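Storage notes: soft flips and the Uçar lot

The Uçar lot, purchased by the Florkby Coin Circle in July, consisted of 382 Canadian silver and nickel pieces, nearly all in soft vinyl flips. Inspection under a 10× loupe showed green residue on 17 of them. The film was heaviest on the high points of the portrait side, where the flip had been in direct contact with the metal.

The cause is well understood. Soft flips are made from polyvinyl chloride with a plasticizer added for flexibility. The plasticizer migrates to the surface over time, and the polymer releases small amounts of hydrogen chloride as it degrades. Copper, including the copper in .800 silver, reacts first. The early stage is a clear, sticky film with no colour at all, easily missed under diffuse light. Green follows.

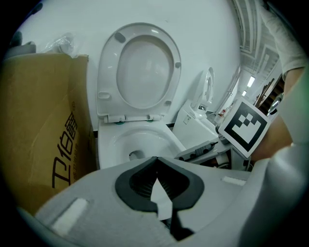 Rigid polyester flips contain no plasticizer and are the recommended replacement. They are more brittle and will scratch a proof surface if the coin is slid in and out, so the flip should be opened slightly and the coin lowered by its edge. Members should not rely on clarity as a test of material. The crumpled clear bag against the wall, near the top left, could be any of several polymers to look at it, and an unlabelled bag of that sort should not be used for coins until its composition is known. The same caution applies to the brown cardboard box beside the toilet: ordinary board may carry sulphur compounds and acids, and silver kept in it for long periods will tone unevenly. Archival board is sold for the purpose. Bathrooms and laundry rooms are poor storage locations on account of humidity swings.

Residue is removed with pure acetone, not nail polish remover, which contains oils and dyes. The procedure used on the Uçar pieces was two baths in glass dishes, the second with fresh solvent, followed by air drying on lint-free paper. No rubbing. Acetone is highly flammable and must be used with good ventilation, away from pilot lights and switches. It will not reverse etching. Where the metal beneath the film has already pitted, the damage is permanent and the coin should be described accordingly at sale.

Colourized and enamelled issues are a separate case and must be kept out of the solvent entirely, as the applied colour may lift. Glow-in-the-dark coatings should be treated the same way.
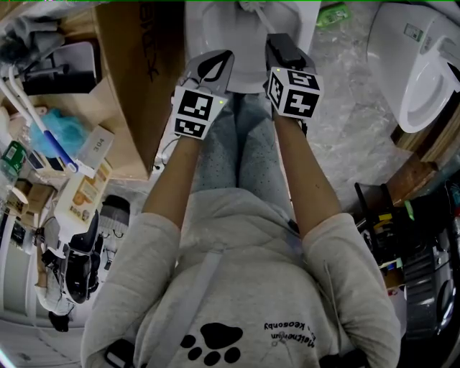 Necati Aksoy writes that two baths are too few for nickel dollars with lettering this fine, and that he would add a third of 10 minutes before drying. He also asks whether the Plekis pages in the club album are vinyl. They are polypropylene according to the supplier's sheet — the older Trindier pages are vinyl and are being withdrawn.

Members holding Trindier pages may exchange them at the Monday meeting. Coins should be removed beforehand.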